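A black mat changed my whole table

I have been meaning to write about the mat for weeks, and every time I sit down I end up wiping the table and moving things around on it instead. So, finally, a post about a mat!

If you've been reading for a while you know my old table. Pale top, lots of scratches, one ring from a mug that I tried to sand away and made bigger. I do most of my small work with white plastic bits (knobs, caps, little plates, boxes I keep meaning to label) and on that pale top they simply vanished. I'd put down a cap, turn to get a cloth, and spend the next ten minutes patting the table like someone looking for glasses in the dark.

Blandine Aubert came up from Skunomville in September, watched me do this twice, and told me to go dark. Dark table, dark mat, done. She has worked that way since her clock repair days and she was so sure about it that I ordered a mat from Bonix before she'd finished her coffee. I picked the plainest one they had. No grid lines, no inch marks, no logo in the corner.

Oh, I love it. I really do. The first evening I laid out a handful of white parts and could see every single one from the doorway. Edges show up. Chips show up. Dust shows up too, I'll admit, and I've gone through more lint rollers than I want to think about, but a quick pass before starting takes care of it.

What I didn't expect was how much it would change the way I put things down. On the old table I spread out until I hit the wall. With the mat I have a place for things: box on the left, flat things toward the back, and the middle kept clear for whatever I'm working on. I don't follow it perfectly. By late afternoon there's usually a screwdriver where the box should be.

I've also become picky about knobs, which I know is a funny sentence. A smooth one looks lovely and then your fingers are a bit damp and you can't turn it. Give me ridges! Two good fat ones with a groove between them, so there's somewhere for a fingertip to sit. I had a Nautiyal timer years ago with a knob like that, and when the timer died I kept the knob in a drawer for ages, just because it felt nice. I think I paid 70 cents for the whole thing at a yard sale.

White plastic is harder to look at closely than you'd think, too. Under a strong light everything goes flat and you lose the grooves completely. Softer light from one side is much better, and then you get those thin shadows between the ridges and the shape comes right out. I moved my lamp three times before I was happy with it.

So, a ribbed white knob up close, and then a black mat with a white box on the left and a flat white card at the back: 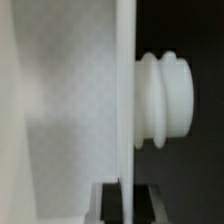
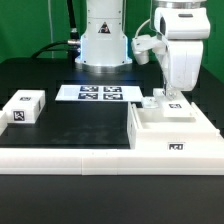 My next job is storage. I have my eye on the shallow Clivari drawers, the kind you can stack under a table, and I keep changing my mind about whether to get them in gray or go dark again. Blandine says dark, of course. I worry I'd open a black drawer full of black screws and be right back where I started, so maybe a pale liner for those and a dark one for the white parts? I could cut the liners from felt. I have a big roll left over from the chair feet.

I also want to try a second mat for the side bench, where I do the gluing. I'm a little nervous about getting glue on it, and I can't find anyone who has tested these with the thick, slow-setting stuff. If you have, please leave a comment and tell me how it cleaned up, and whether you let it dry and peeled it or went in right away with a cloth. Until then I'm gluing on old newspaper, same as always.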